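Notebook, Brivcombe, January, late

Back at the flat with toast and a pot of tea, still buzzing. The suturing policy got through a full pass on the bench today, and then the offline scores came in, and they're good! I want to get it down before I sleep and start doubting it.

We've been on the wrist view since the fall. The old setup used only the overhead stereo pair, and it always went vague at the exact moment you cared about, when the jaws cover the needle and everything that matters is a few millimeters wide. Putting a small camera down near the instrument was an old idea from the Nutby group, and we borrowed it shamelessly. The labels are ours, though. Each clip gets cut into short phases (reach, grasp, drive, pull, wrap, cinch) and the model has to say which phase it's in before it's allowed to propose a motion. Dedico is the name of that part. I didn't pick it, but I've gotten fond of it.
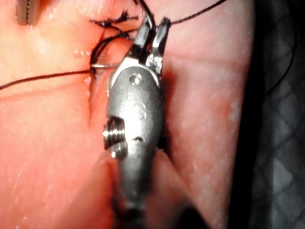 Needle tip in at the incision, black thread trailing off to the left.

Drive is the phase I love. I could watch it all day — the curve of the needle does so much of the work if the wrist turns with it, and for months our wrist wanted to shove in a straight line instead. Tonight I went through the held-out clips with the predicted arc drawn over each one, and the arc sits right on the needle, even with a mess of old thread ends beside the entry point. Those tufts used to fool it completely. It would take a trimmed tail for the needle tip and head off after it like a cat.

The numbers, so I have them in one place: 3493 clips in training, 300 held out, all of the held-out ones from tissue pads the model has never been near. Wrong phase on 12 of the 300. Twelve! In October we'd have been glad of four times that. I reran it with a different seed because I didn't believe it, and got 12 again, though only nine were the same clips, so I shouldn't read too much into the match.

Most of the misses are between pull and wrap, and I have some sympathy. With a big loop of thread lying over the tissue and the needle held up clear of it, a single frame really could belong to either one. I asked for the clip numbers and looked at every miss myself. On two of them I'd have sided with the model and changed our label, which means going back over the guidelines for that boundary (ugh, but fine).
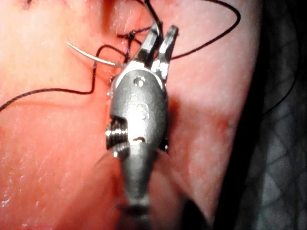 To do before the next bench session

Relabel the pull and wrap boundary, starting with clip 1304, which I've now argued with myself about three times.

Try giving the phase model half a second of history. Krūmiņa, the small recurrent version we shelved in the summer, might be just right for this, and the code should still run.

Turn the light down a notch. The glare on the wrist housing is strong, and I'd like to know how much the model leans on it.

Write to Nutby and ask how they hold their pads flat.

Buy bread.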